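Vakau Cottage Listings

README and data card, version 2
Last changed Mar 21, 2019

Welcome, and thank you for taking an interest in a fairly small pile of holiday cottages. Vakau is a collection of rental listings for the lake country north of Lastton, gathered from the brochures and web pages that the owners wrote themselves, and tidied up just enough that you can sort them and search them without losing your mind. I started it for my own use when my sister's family wanted a place to stay with a dog, a baby and a grandmother who can't do stairs, and I found that every listing told me about the sunset and hardly any of them told me where the bathroom was.

What is in it

There are 52 listings and 402 guest comments. Every listing is one row in listings.csv, and every comment is one row in comments.csv, joined by the listing number. A cottage that is rented both whole and by the floor gets a row for each way of renting it, so please don't use the row count as a count of buildings (I did this myself in the first version and had to take it back).

Fields in listings.csv

listing_id: a plain number, never reused
name: the cottage name as the owner spells it
sleeps: the largest party the owner will take
beds: free text, because "a double and a sort of shelf" doesn't fit in a number
outside: terrace, lawn, shared yard or none
stairs: yes, no, or unknown
furnishing_colors: see the section on colors below
text: the full listing, untouched

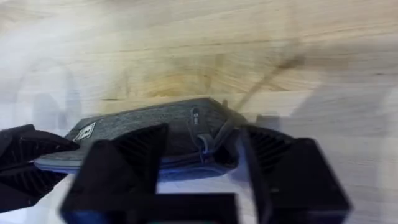
Paavo Harju wrote in to say that the sleeps field is too generous, and he has a point: by his reading, a good many owners count the sofa bed in the living room, and then mention three paragraphs later that the living room is also the way to the kitchen. He would like a second field for people who can sleep behind a door that closes. I would like that too, but the listings often don't say, and I don't want to guess on the owners' behalf. For now, read the beds field alongside it and use your judgment.

How it was gathered

I copied the text by hand, one listing at a time, over a winter of long evenings. Owners who had printed brochures mailed them to me, and those were typed in, spelling mistakes and all. Dardo Painemal read every typed page against the paper and caught a whole missing barn, for which I am still grateful. The comments come from the guest books of owners who agreed to share them. Last names, phone numbers and car plates were taken out, and so was one very long poem whose author asked us to.

The Belmonte listings came in last and are a bit different from the rest. They were written by one letting agent for several owners, so they all sound alike, and if you are training or testing anything that looks at writing style you will probably want to hold them out. They carry "Belmonte" at the start of the name field, which makes it easy to filter them.

Colors and furnishings 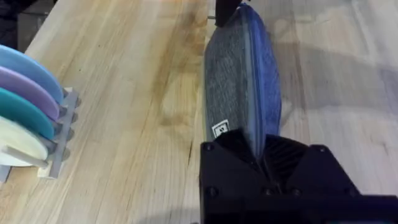 Owners are wonderfully loose with color words, and the same bench cushion can be slate in the brochure and ocean on the web page. Our rule is to write down the main color first and the edging after it, in ordinary words. A padded board like this one, with a speckled gray-blue face and a brighter blue rim, would go in as "gray-blue, blue edge" and nothing fancier. Please don't write "denim" or "storm" unless the owner did, and in that case leave the owner's word in the text field and put the ordinary one in furnishing_colors. Where a listing gives no color at all, the cell is left empty. Empty means we weren't told. It doesn't mean beige.

Known problems

The stairs field is unknown for nearly 8 of the listings, depending on whether you think a stepladder to a loft counts. I marked lofts as yes, on the grounds that my grandmother would have.

Prices are left out on purpose. They change with the season and half the owners give them by the week and the other half by the night, with firewood in or out as the mood takes them — I tried, and gave up in May.

Some listings mention views that depend on a neighbor's hedge. We have kept the owner's words.

A few guest comments are in Spanish or Finnish. These are not translated, and the language column is filled in only for those rows.
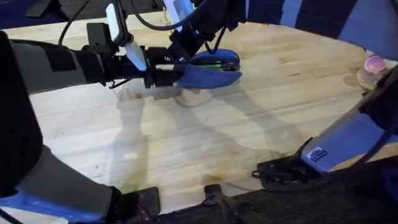
Figure 3. Two robot arms over a light butcher-block tabletop.

Opening the files

Both files are plain comma-separated text in UTF-8 and will open in any spreadsheet program. If you use Etard, the little script we wrote for checking new rows, put it in the same folder as the files and run it with no options. It will grumble about missing listing numbers and doubled spaces, and it will leave your files alone unless you add the word fix at the end.

Using and sharing

You may use the data for study, teaching or planning your own vacation. Please don't repost the full listing text as if the cottages were yours to rent, and please don't write to the owners to argue about their adjectives. If you own one of the cottages and want your listing changed or taken out, send a note with the listing number and I'll see to it in the next version.

Corrections are very welcome. Dardo looks after the typed brochures and I look after everything else, so if you aren't sure which of us to bother, bother me.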